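12 Mar 2018

I've been putting off writing up the left hand problem because I wanted to be sure we understood it. I think we do now, mostly. If you only want the fix, it's in the last section.

For anyone new here, I work on the food handling rig at Clotia. Two arms, a multi-fingered hand on each, a green table, and a list of soft things that have to end up on a plate without being ruined. The control software is ours. The grip layer on top of it is called Skultari, and the logging side is Kirui. Both names will come up.

## What happened

We were doing a run of peeled mandarins. A peeled mandarin is a good test because it's slippery and uneven, and it tells you right away when you've pushed too hard. The grip force limit for fruit was set well below the limit we use for rigid items, and it had been fine through 100 grasps the week before.

On grasp 27 the left hand closed on a mandarin at the plate and kept closing. It didn't jerk or speed up. It just went past the point where it should have stopped and carried on at the same slow rate until the fruit split and there was juice across the palm. The force reading on the operator screen sat on a normal value the entire time. I hit the stop when I saw the skin between the segments go, which was late.

No one was near the table and nothing was damaged apart from lunch. It's still the sort of fault I take seriously. A hand that thinks it's squeezing gently and isn't will do the same thing to a finger. 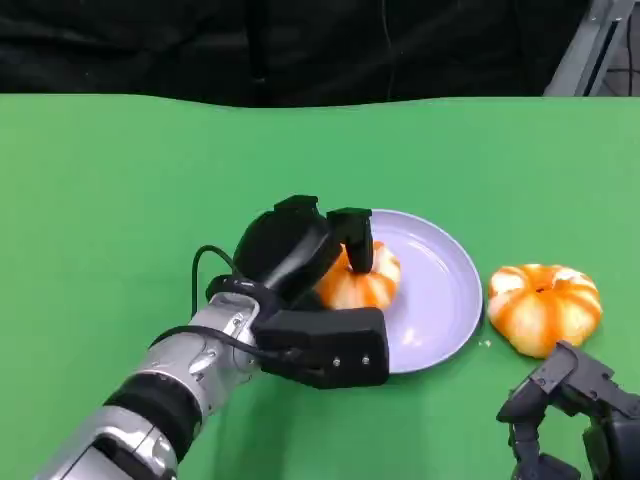 *Left hand on a peeled mandarin at the plate, fingertip in the top of the fruit.*

## Looking in the wrong place

My first guess was the fingertip. The tip often settles into the dip at the crown of a mandarin, and I thought it might be loading up at an odd angle that the sensor couldn't read properly. I spent most of a day on that. We moved the approach over, tried the fruit on its side, and got the same fault twice more.

Second guess was juice in the joint. Njoroge Rotich took the finger apart, cleaned it, found nothing worth mentioning and put it back together. The fault came back that afternoon.

What finally helped was Njoroge lining up the Kirui logs with the wrist camera footage. I'd been ignoring the wrist view because it's a mess to look at. The picture turns with the wrist, so half the time you're seeing the workshop on its side with the benches and lights running up the edge. But it does show the fingers up close, and it has its own clock.

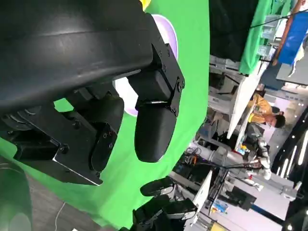

*Wrist camera view, fingers over the plate and the rest of the workshop sideways.*

With the two side by side, the finger was moving in the video while the force value in the log stayed the same to the last digit. Real sensor values never do that. They always wander a bit, even when the hand is holding still. Ours was frozen for 485 milliseconds at a stretch, sometimes longer, and then jumped.

## The cause

The force sensor was fine. Its messages weren't getting through. The connector on the left wrist had worked a little loose, and with the wrist turned past a certain angle it dropped packets. That's a wiring fault and those happen.

The part that's on us is what Skultari did about it. When no new reading arrived, it reused the last one. There was a timeout, but it had been written for the connection dropping out altogether, so one good packet every so often was enough to keep it happy. The grip loop was comparing an old number to the limit, finding it under, and closing the fingers a bit more.

I wrote that timeout. I remember thinking it was generous and that I'd tighten it up later. That was in July.

## Retesting on bread

We changed over to bread rolls for the retest. They're cheaper to ruin, they don't leak into anything, and a dent in the crust shows you where the pressure went. We pulled the connector partway out on purpose and ran 16 grasps with the wrist turned to the bad angle. The hand stopped and held position every time the readings went stale.
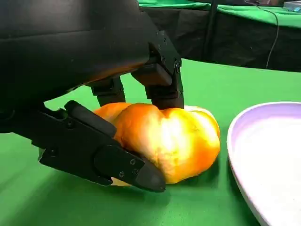

## What we changed

- Every force reading now carries a timestamp from the sensor. If it's older than three control cycles, the hand stops closing and holds.
- A value that stays exactly the same for too long is treated as a fault, even if the timestamps look good.
- The wrist connectors on both arms have been swapped for a locking type from Citeck. The right one hadn't given any trouble but it was the same part.
- The operator screen greys out the force number when it's stale. Before this it showed the last value in the same colour as a live one.
- Wrist footage is saved with the Kirui logs by default.

One thing is still open. Holding position is the right response for bread or fruit, but I'm not convinced it's right if the hand has closed on a person. Opening up might be better there, except then it drops whatever it's carrying, and some of the items on our list are glass. For now the rule is that hands stay out of the table area while the arms are powered, with the stop button within reach of whoever is running it.

Mandarins go back on the table once the new connectors have a few more hours on them.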